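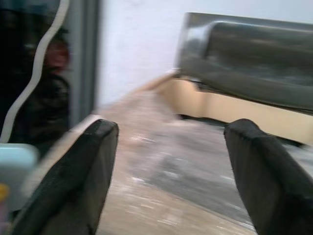 Where Should People Sit? A Study of the Second-Floor Lounge, Storkville Hall

Emiliano Figueroa, Marisol Ochoa and Femke Claeys
Interior Environments, spring project report
Advisor: Natalia Aguirre

1. Background

The second-floor lounge in Storkville Hall has a speckled floor, dark padded seating and a reputation. Students cross it on the way to the stairs and almost none of them stop. The building office told us the room was "fully furnished," which we accept as a statement about furniture.

Our assignment was to pick a shared room on campus, find out how it was used, change the layout without buying anything, and see what happened. We picked the lounge partly for its potential and partly because it is next to our studio.

2. What we did

In February we watched the room during the lunch period and again at 4 p.m. One of us sat by the door with a tally sheet and tried to look like a person waiting for a friend. We logged everyone who came in, whether they sat down, and where. We also left a one-page survey on the side table and got 49 back, two of them about the vending machine.

Then we moved things. The original layout had all the seating pushed against the walls, so that anyone sitting down faced the whole room like a witness. We pulled two of the benches out at right angles to each other and left the long one where it was -- it weighs more than the three of us are prepared to discuss. Tiburcio Cuautle from the woodshop lent us felt pads so we would not scratch the floor, and asked for them back twice.

3. Results

Before the change we logged 216 people entering the room, and 28 of them sat. After the change, over the same number of sessions, 114 sat. Foot traffic was about what it had been, so we don't think the weather explains it, although Femke would like it noted that it did rain.

The corner made by the two benches filled first nearly every time. The long bench against the wall was still used mostly for backpacks. People who sat alone chose the end nearest the door, and people in pairs took the corner and stayed longer.

The survey was less tidy. Most respondents said they wanted more outlets, which was outside our project. Several called the seating cold. One wrote that the dark upholstery made the place feel like a dentist's office in Ventura, and we have not been able to find out which one.

4. The floor

We had planned a section on floor color and mood. The speckle hides crumbs extremely well, to the point that Marisol dropped an earring on Monday and we lost most of a session to it. Beyond that we could not measure anything useful, and Professor Aguirre suggested we say so.

5. Problems

The tally sheet did not have a column for people who perch on an armrest, so Emiliano counted them as seated and Femke did not. We went back and used Emiliano's rule for both halves of the study. Someone also returned the benches to the walls overnight, and we had to redo one session. The sign we put up afterward was polite for the first two drafts.

6. Next steps

We would like to try the same layout in the Kirnness reading room, where the chairs are lighter and our backs might recover. We would add a column for perching and run the survey online. The benches are still at right angles as of this writing, and the felt pads have gone back to the woodshop.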